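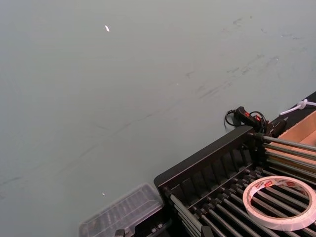 Slide 1 - Title and setup
Gathering demonstrations for two-arm sorting. Bittencourt cell, Ciltport. Talk given May 16, 2025.
Leave the wrist view up while people sit down. Start when the door closes.
Say up front: this talk covers collection only. Training results are in the second talk, after the break.

Slide 2 - What one example contains
One example is one operator, one task prompt, one continuous recording. Streams: head view, wrist views, joint positions, gripper commands, prompt text. All streams share a clock. If the clocks drift past the limit, the whole example goes out. We do not patch it.
The prompt is short and names the object and the target. "Put the tape in the box." No hints on which arm to use. The operator picks the arm, and that choice is part of what we want to learn.

Slide 3 - The numbers
200 recorded in the November batch. 184 passed review. Read these off the slide, then pause. Someone will ask about the rejects. Most were clock errors or a regrasp that took the object out of the wrist view for too long. A few were operators finishing the wrong prompt. Those are relabeled where the motion is clean, and they count in the 184.

Slide 4 - Why a dish rack
The rack is there for the rods. Thin, parallel, repeated metal is hard on depth and hard on grasp planning. An object lying on rods has gaps under it, so the fingertips can go lower than they can on a flat table. An object on the cloth does not allow that. We want both cases in the set with the same kind of object.
Tape rolls work well here. They can be gripped by the rim or across the full width, and a roll on its side looks very different from a roll on edge.

Slide 5 - Head view during a placement
Point to the right arm first, then the roll still on the cloth. Ask the room which roll they would take next and with which arm. Give them a few seconds.
Note for the wrist camera people: at this stage the box walls fill much of the close view, and the head view carries most of the useful information.
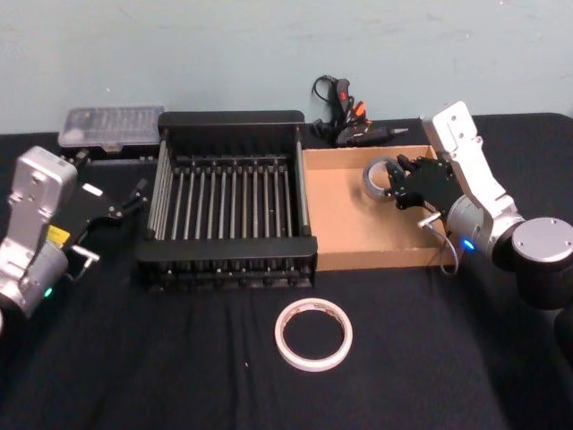 Head view: right gripper in the cardboard box with a roll of silver tape, white masking tape in front of the rack.

Slide 6 - Layout changes
We move the objects between examples and leave the arm bases alone. Rack angle, box position and roll position come from a printed sheet. 43 layouts in this batch. Early on we let operators choose, and they drifted back to the same easy layout within an hour.
Clutter stays on the table. Cables, cases and hand tools are part of the background and the model has to ignore them. Do not spend long on this, Stiltville has a full slide on it.

Slide 7 - Review
2 reviewers per example, working separately. Each marks grasp start, grasp end and release. If the release marks disagree, the example goes back in the queue. We use Coririer for the marking. It is slow on long recordings - mention this only if asked.

Slide 8 - Open items
Release timing inside the box is still the weakest label. The fingers open before the roll settles, and reviewers split on which moment to mark.
We also have too few left-arm placements. The next sheet puts the box on the left in half the layouts.
Questions. If time is short, skip the backup slide on storage and go straight to the floor.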